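Does Washing Change a Knit? A Report on Shrinkage in Everyday Sweaters and Socks
Student project, Textiles and Materials elective
Submitted May 14, 2026

My project looked at how much knitted clothing shrinks in the wash, and whether the care label gives a good idea of what to expect. I picked the subject after a wool sweater of mine came out of the dryer two sizes smaller last October. Ribbed and loopy knits both come up a lot in what follows. 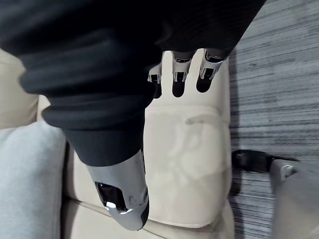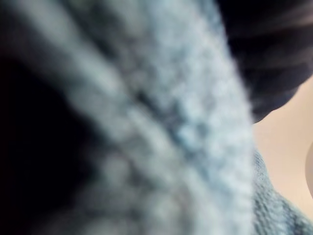 Background

Woven cloth is made of threads that cross each other at right angles. Knitted cloth is made of loops pulled through other loops. Each loop can open up or close, so a knit stretches in a way that a woven shirt does not. The same thing lets it change size in the wash.

There are two main kinds of shrinkage. The first is relaxation shrinkage. Yarn is under tension while it is being knitted, and the fabric is often stretched again when it is pressed and packed. Water lets the loops go back to the shape they would rather have. This happens mostly in the first few washes. The second kind is felting, and it happens to wool and other animal hair. The fibers have tiny scales on the outside. When they are wet, warm and rubbed together, the scales catch on each other and the fibers creep closer. Felting can't really be undone.

Cotton doesn't felt, but it can shrink a good deal the first time. Acrylic hardly shrinks at all at low temperatures, although high heat can make it go limp and grow longer.

Method

I knitted 20 test squares on a hand-operated machine in the school workroom, using 4 yarns: untreated wool, wool labeled machine washable, cotton and acrylic. That gave five squares of each. The wool was Tessier and the cotton and acrylic were both Plarero. Every square was a plain stockinette knit at the same tension setting. I sewed a loop of red thread near each corner and measured between the loops, across and up, before the first wash.

One square of each yarn was kept dry for comparison. The others went through one of these treatments:

Cold hand wash, dried flat
Cold machine wash, dried flat
Warm machine wash, dried flat
Warm machine wash, tumble dried

Each treatment was repeated three times. The detergent was Drevier liquid, same amount every time. I put two old bath towels in with each machine load so that the squares would get rubbed the way they would in a normal load.

Results

The untreated wool changed the most. Hand washed in cold water it stayed close to its starting size. After the warm wash and tumble dry it was roughly a third smaller in height, and I could no longer pick out single stitches. The edges had also gone thick and wavy, so I had to measure that square twice.

The machine washable wool did much better. It lost a little height in the first wash and then stopped. Cotton lost more in height than in width, and most of that was in the first wash too. The dryer made cotton worse – flat drying after a warm wash left it larger than tumble drying did. The acrylic squares were the same size at the end as far as my ruler could show.

I expected water temperature to matter most for the untreated wool. The dryer did more damage than the warm wash alone. I think the tumbling is the reason, but I didn't test heat and tumbling apart from each other, so I can't say for sure.

Problems

One square per treatment is not enough. If a square was knitted badly I had no way to tell. The bind-off on my first cotton square was too tight and it pulled in at the top, and I used it anyway because I was short on yarn. Measuring soft fabric with a ruler is also hard. I got different numbers depending on how I smoothed the square down. Next time I would pin each one to a board with a printed grid.

I also only tested one stitch. Ribbing pulls in sideways on its own, so it would probably behave differently.

What I would do with a real sweater

Wash untreated wool by hand in cold water and roll it in a towel. Dry cotton knits flat at least the first time. The care labels on all four yarns matched what I found.

3 comments

knitsandgrits
I did the same thing to a cardigan. It fits my niece's bear now. Did you block the squares before the first measurement? Blocking would take out some of the relaxation part.

bustell_fan
Would like to see this with the Bustell sock yarn, the wool and nylon one. Mine has been through the dryer by mistake and seemed fine.

rowcounter1122
Good write-up. A steel ruler and a sheet of glass laid on top of the square works pretty well for measuring, the glass keeps it from moving.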